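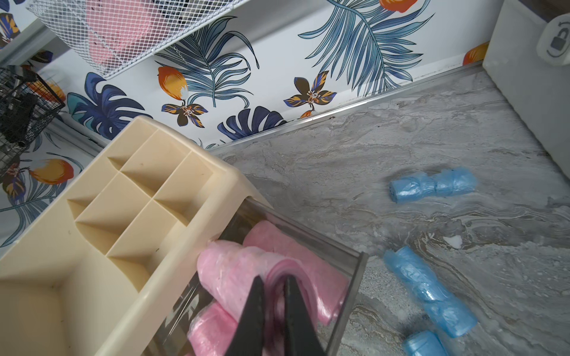 Teaching the bag roll sort by remote control

Quick write-up before I forget how I set mine up. Task is simple on paper: rolls of plastic bags, pink and blue, pink ones go in the clear bin, blue ones get put somewhere else. You drive, the robot records, you do it again. And again.

What you need

Arm with a two-finger gripper, wrist camera, hand controller, foot pedal for start/stop. I log everything with Trisham but any recorder will do. Bin with see-through walls if you can get one -- the wrist view is half blocked by a solid one.

Before recording

Put the bin where the arm reaches it without stretching. Wipe the fingertips, dust makes the film slide. Set the gripper force low. I started at 700 on my controller's scale and it squashed the rolls flat, 500 is fine.

Drive one full go with the recorder off. Always.

Doing a demo

1. Pedal down, wait a beat, then move.
2. Come in from above, fingers part open. Keep the roll in the wrist view the whole way.
3. Line the fingers up across the roll, not along it. Along it and you just roll it away.
4. Close slowly. If you only get the loose film at the end, thats ok for a short lift but it will unwind on a long one.
5. Lift straight up, clear the wall, go across, lower. Don't drop from height, the robot will learn to drop from height.
6. Let go, back off upwards, stop. Pedal up.

Missed the grab? Up to 3 tries, then bin the take. I do keep takes with one clean recovery in them, the policy needs to see it.

How many

128 good ones got me a policy that sorts most of the time. Move the rolls between takes. Angles too, and let a couple touch. My first batch on the Guvambridge bench had every roll lying the same way and it was useless for anything else.

Common trouble

Roll sticks to a finger on release: open wider, pause, then lift.
Jerky playback: you're steering too fast. Slow down.
Picks the wrong colour: check your labels frist, then the lighting. Glare off a shiny worktop washes the film out.

Training settings are on the next page -- still half written, sorry.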